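Slot-and-Box Cell (Hellero type)

From the Jukmont bench wiki, robot cells section

The slot-and-box cell is a small tabletop robot station: one arm, one two-finger gripper, one open-topped box, and one block with a slot in it. The name Hellero comes from the version most of us learned on, and people use it for nearly any cell with the same layout. I've been looking after one for long enough that Bernadette Escobedo asked me to rewrite this article, so it's in my voice now (sorry to whoever wrote the old one, I kept your section titles!).

Overview

Every cell of this kind exists twice. There's the real one, bolted to a bench, and there's the simulated one, which is where you do your setup first. The two are supposed to match, and most of the maintenance work comes down to keeping them matched. When I started I thought the simulator was a toy you played with before the proper job began. I was wrong about that, and it cost me a set of fingertips.

The arm is mounted at the near edge of the table and reaches away from you. The camera rides on the wrist, so the fingers always come into view from the bottom and everything else gets bigger or smaller as the arm moves. It takes a little getting used to, especially if you learned on an overhead view.

History

The first layout was drawn up by Ward Van Hecke at Wuyts, who wanted something a trainee could set up in a morning. His had a solid block with a shallow groove. Biljana Kolev swapped the groove for a slot you can see through, and I love that change, because a bad approach angle shows up right away. Mesow later supplied a stiffer wrist plate, part 229, and that's still the one to get if you're building from scratch.

Setting up

Start in the simulator. Load the table, then the box, then the block, and only then the arm. If you load the arm first it goes to its home pose and sometimes ends up inside the block, and then you get a very exciting little explosion of physics.

Check the finger geometry next. The fingers taper to a point, and the model has to have the same taper as the real pair. Panagiotis Andreadis keeps a master set in a drawer marked 79 and I compare against those every March, plus any time somebody has been filing things.

After that comes the approach. Open the fingers wide, bring the wrist in slowly, and stop with one tip near the lower lip of the slot. Don't go in yet. Save the pose, back out, and run it again from the saved file. I do this 3 times and I look at the corner of the opening each time. If the tip lands somewhere new, your joint offsets have drifted and there's no point going on until they're fixed.

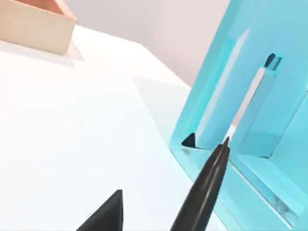

Simulated wrist view: one fingertip at the lower lip of the slot in the cyan block, with the tan box at upper left.

A word about the clear material. It's pretty, but a see-through block gives you pale and dark planes all over the place and it's easy to mistake an inside face for an outside one. Rianne Vermeulen switches the block to a flat gray while she sets the offsets, then switches it back. I've started doing the same. It adds a minute and saves a lot of squinting.

Routine care

On the real cell, wipe the fingers with a dry cloth and check the tips for chips. A pair lasts up to 2000 cycles if the approach is good. Mine have never gotten there, but Rianne's do, so it can be done.

Tighten the wrist plate screws in a cross pattern, and put the camera cable back in its clip when you're done. A loose cable tugs on the wrist near the end of the reach and you'll spend an afternoon blaming the software (ask me how I know).

Common faults

Tip touches the lip before the wrist stops: wrist height is off. Redo the table zero before you touch anything else.

Fingers close unevenly: usually dirt in the slide. Clean it, then run open and close with nothing between the fingers.

Simulator and bench disagree at the box but agree at the block: somebody has moved the real box. Put it back on its tape marks.

Everything disagrees: reload the last saved setup and start over from the table. It feels like giving up, but it's faster than chasing each number, and I say that as someone who has chased plenty of them.

See also: Wrist plates; Table zero; Fingertip replacement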